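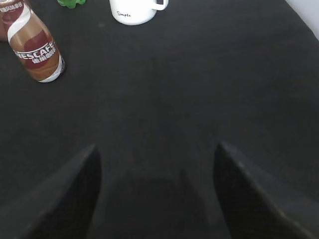 About Rikavus

Rikavus is a reference site for surnames, given names and the places that share them. Type in a name and you get a short page listing its known meanings, where it is found, and other spellings.

The site went online in February 2018 with 1,363 entries. It was started by Orlando Huaranga and Nkrumah Korletey, who had each been keeping a private list and decided to merge them. There are now 1,650 entries.

Some names lead to more than one page. Mugo, for example, has separate pages for the surname and the given name. Barkau and Grunthorpe are listed as surnames only.

Orlando edits the surname pages. Nkrumah handles given names and place names. Every May we check older entries for dead links and merge duplicates.

Corrections are welcome. Please include the name of the entry and your source.

Contact | Browse A-Z | Terms of Use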